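Call for participants: carried load and walking comfort study

Jindix, Endadton site
Reference: Prusta carriage study, second round
Published 2023-04-01

Jindix is recruiting adults who walk regularly with a bag to take part in a paid study of carried load. The study forms part of the Prusta project, which looks at how the weight and position of everyday items in a bag affect posture, walking speed and reported discomfort. Sessions take place at our Endadton site on weekdays and on alternate Saturdays, starting in May.

The first round of Prusta was a postal questionnaire and drew 1,002 usable replies. Most came from people who carry a bag to work, college or the shops at least three times a week. The replies gave a fair picture of what people carry and how far, but very little on what happens to gait over the length of an ordinary journey. The second round is intended to fill that gap with measurements taken on a marked course.

We have places for 80 participants. Each will attend two sessions, at least seven days apart. The same course is walked in both, with the load arranged differently.

Who can apply

You can apply if you are aged 18 or over, can walk for 45 minutes without stopping on level ground, and usually carry a bag on three or more days a week. You do not need to be especially fit. We are keen to hear from people over 60 and from people under 160 cm tall, as both groups were thinly represented in the questionnaire.

You cannot take part if any of the following applies:

You have had surgery on the back, hip, knee, ankle or shoulder in the past 12 months.
You are pregnant, or have given birth in the past six months.
You have been advised by a doctor or physiotherapist not to carry loads.
You have a condition affecting balance, or take medicine that lists dizziness as a common side effect.
You took part in the Ait Brahim treadmill trial.

If you are unsure whether a condition counts, state it on the form. Applications are not rejected on medical grounds without a telephone call first.

What the sessions involve

Each session lasts two and a half hours, including breaks. On arrival you will be weighed and measured in your own clothes and flat shoes. Small reflective markers are then fixed with skin-safe tape at the shoulders, hips, knees and ankles. Participants who react to sticking plasters should say so in advance; an elastic strap version is available, though it takes longer to fit.

You will then walk the indoor course four times. The first circuit is without a bag and serves as the baseline. The remaining three are with the load in place, and there is a seated rest of ten minutes between circuits. After each one you will mark a body chart to show where you feel pressure or strain, and score it from 0 to 10. Please score what you feel at that moment, without trying to match an earlier answer.

The course is level apart from one ramp and one short flight of steps with a handrail on both sides. You set your own pace throughout. Staff will not tell you your times until both sessions are complete.

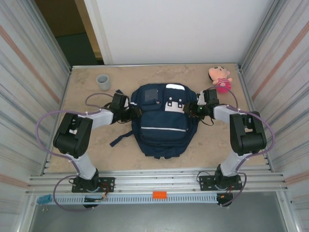

Load is set as a share of body weight, up to a fixed upper limit of 8 kg. Nobody will be asked to carry more than this, whatever their weight. The contents are sealed pouches of dry sand and folded cloth, packed high and close to the back in one session and low and forward in the other. The order is drawn by lot. For this round the study is restricted to bags worn on two shoulders, so a plain backpack, like the navy blue one lying flat on the marble-patterned tabletop, is the type to have in mind when you fill in the section on carrying habits. Shoulder bags, messenger bags and wheeled cases should be listed separately on page 2 of the form. They will be considered for a later round.

Straps are adjusted by staff before the first loaded circuit and then left alone. If a strap becomes painful you should stop and say so. The circuit will be recorded as incomplete, and this has no effect on your payment.

What to bring and wear

Wear shorts or close-fitting trousers and a T-shirt or vest. Loose clothing hides the markers and may mean a circuit has to be repeated. Shoes should be flat, closed and already worn in, and the same pair must be worn to both sessions. Bring any glasses you normally wear when walking. Water is provided, as are lockers with a key.

Please do not carry out heavy lifting or unaccustomed exercise in the 24 hours before a session. Eat as you normally would. If you have taken painkillers on the day, tell the member of staff who checks you in; the session may need to be moved.

Payment and expenses

Payment is £35 for the first session and £55 for the second, made by bank transfer within 15 working days of each. Participants who withdraw during a session are paid for that session in full. Those who withdraw between sessions keep the first payment.

Travel is refunded up to £12 per session on production of a ticket or receipt. Car mileage is refunded at a flat rate within the same limit. Parking at the Endadton site is free, but spaces are few and must be requested when booking. Childcare costs cannot be refunded, and children cannot be left in the waiting area.

Payments may count as income for tax or benefit purposes. Jindix cannot advise on individual cases.

Risks

The risks are those of walking indoors with a moderately heavy bag: tired shoulders, mild muscle soreness over the following day or two, and a small chance of a trip or fall. The tape may leave red marks, which normally fade by the evening. A trained first-aider is in the building during all sessions. Participants are covered by the company's insurance while on the premises, but not on the journey there or back.

Your information

We will record your height, weight, age, sex, usual carrying habits, marker positions, circuit times and body chart scores. The marker system stores points only. A separate video recording is made of the ramp and steps for checking purposes, and is deleted once the data from your second session have been verified.

Your name and contact details are kept apart from the measurements and linked by a number. The link is destroyed when the study closes. Until then you may ask for your measurements to be removed, without giving a reason. After that they cannot be identified and so cannot be withdrawn. Results will be published in summary form, and participants who tick the box on the form will be sent a copy.

Partner organisation

Analysis of the gait data is shared with Ait Brahim, which receives numbered records only. Ait Brahim has no part in recruitment and cannot answer questions about bookings or payments.

How to apply

Request an application form from the Jindix reception desk in Endadton, in person or by telephone, quoting the reference at the head of this notice. Forms can be sent by post or e-mail. Large-print copies are available, and staff can fill in the form with you over the telephone if you prefer.

Complete both pages and sign the declaration. Unsigned forms will be returned. Give at least three dates in May on which you could attend a first session, and indicate whether mornings or afternoons suit you better – Saturday sessions are mornings only.

Forms are dealt with in order of receipt until all places are filled. Suitable applicants will be telephoned to confirm details and book both sessions at once. Those who meet the conditions but apply after the places are filled will be put on a reserve list, and may be called at short notice if someone drops out. Please state on the form if you would not want a call with less than 48 hours' notice.

Employees of Jindix and members of their households are not eligible.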